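From: Hollis Park
To: Vultwood Home Kitchens list
Date: 09/01/2025
Subject: Re: Sourdough starter gone sluggish

Hi all,

Thaddeus Pennington wrote:
> Mine barely rises any more. I keep it in the fridge
> and feed it when I remember. Is it dead?

Oh Thaddeus, don't bin it! Mine sulked all through June and it's now lifting the lid off the jar. Two things I changed:

1. Flour. I swapped to the Hestby whole rye for one feed in two, and it perked up right away.
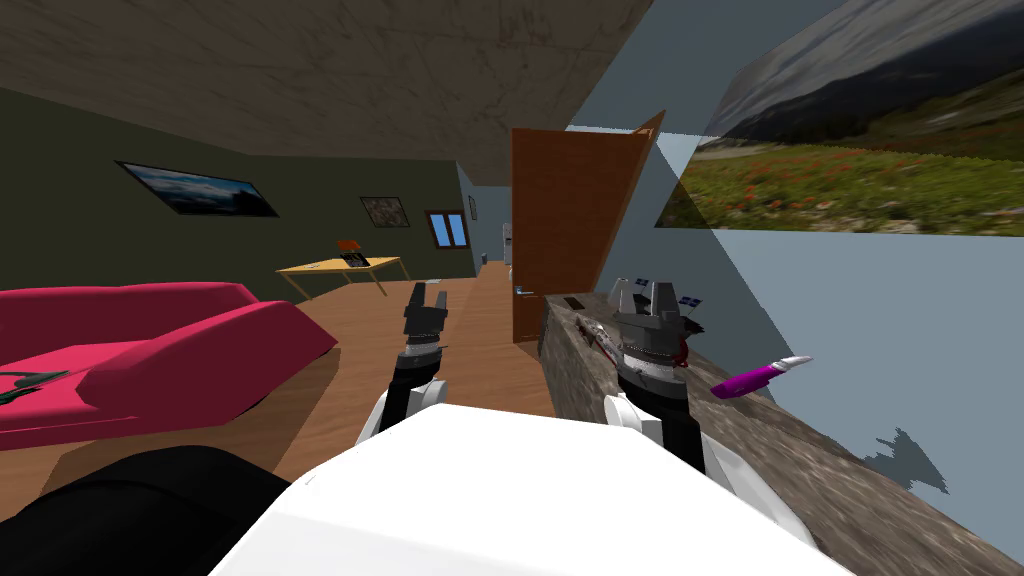

2. Timing. I leave it out for 24 hours after it comes out of the fridge, with a feed at each end (I used to give it an hour and hope, silly me).

My usual loaf is 500 grams of flour and nothing fancy, so if the starter's weak I know it by bedtime. 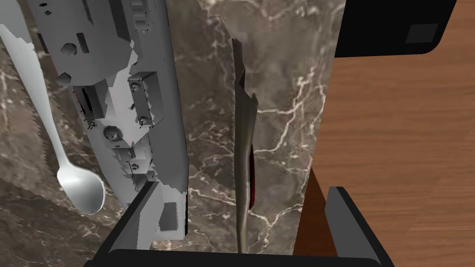

How do I know it's ready to bake with?

Drop a spoonful in a glass of water. If it floats, go ahead, and if it sinks, feed it again and wait.

The Van Dusen recipe some of you asked about is a wetter dough, and I'd leave it until the starter is lively again. 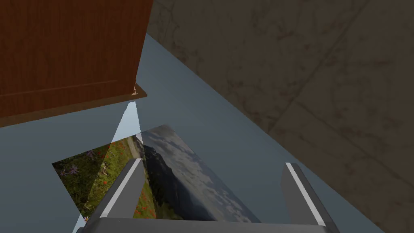
Crust is my other battle. I bake mine a good bit longer than the recipe says, lid off for the last stretch, and I don't take it out until it's as reddish brown as that wood cabinet. Pale bread just goes leathery on me by the next morning! My sister likes hers blond and we've agreed to bake separately.

Oh, and save your discard for crackers, with plenty of salt and a bit of rosemary,

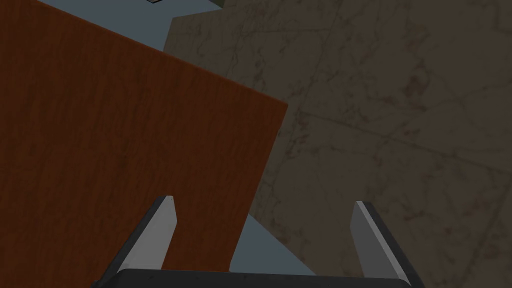
and roll them thinner than you think you should, they puff up more than you'd expect. Let us know how the starter does, Thaddeus!

Hollis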